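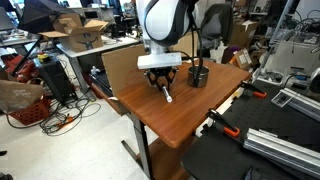
Last updated: September, 9:40 pm

Home | Blog | Bench Notes | Archive | Contact

Posted in September by the Bench Notes author

I rewrote our rules for peg work this month and I'm more excited about it than anyone should be about a two-page document. The old version had 17 rules. I printed it, stuck it up by the breadboard, and then watched people (me included) walk right past it for most of the summer. The new one has 15, and I can say every one of them out loud!

The biggest change is the cable rule. We used to say "keep cables tidy," and you can't check tidy. Now it says: before a run, move the arm by hand through the whole path and watch the cable the entire time. If it goes tight, touches the part, or can catch on anything standing on the table, fix it and start over. A cable that loops past the wrist and drops into a metal cup, like the one at the top, is exactly what I want people to stop and look at before they press go.

Floors got their own section. I love this section. Power and data lines that cross a spot where somebody might stand get covered or rerouted, and a tangle counts as a fail even if you know which cable is which. We have a lot of black cable on light gray floor, so I'm writing this one mostly to myself.

Then there's holding the part. I borrowed the wording from the Brara handbook, a skinny little guide that a friend passed along, and it's so good: say what the gripper is holding, say which end points where, and say what happens if it lets go. Three short sentences in the log before the first move. With a short metal peg the last answer is usually "it rolls off the table," and writing that down is what finally got me to put a lip on the tray.

Clamps: 2 on anything that could slide, handles where a person can reach them without leaning under the arm. I argued with the folks at Venckus about this one over email for days. They'd go with one clamp and a stop block, and their setup is really nice, but they bolt their table to the floor and we don't.

What I dropped was the rule about keeping a full written record of every attempt. Our log from the last peg project ended up with 1,005 entries and I've opened it maybe four times. Now we write down the setup once, then only the runs where something changed or somebody hit stop. I got that idea from a talk on the Drosorent project and it has made the whole thing so much lighter.

Still open: who gets to change the speed limit. Likalbridge has one person sign off per shift. We're small enough that the same person would be signing off on themselves, so for now the limit stays where it is while anyone is within reach, and raising it means everybody steps back first.

I'll put the full text up once I've fixed the numbering. If your shop has a cable rule you like better than mine, please send it, I collect these.

6 comments | 11 shares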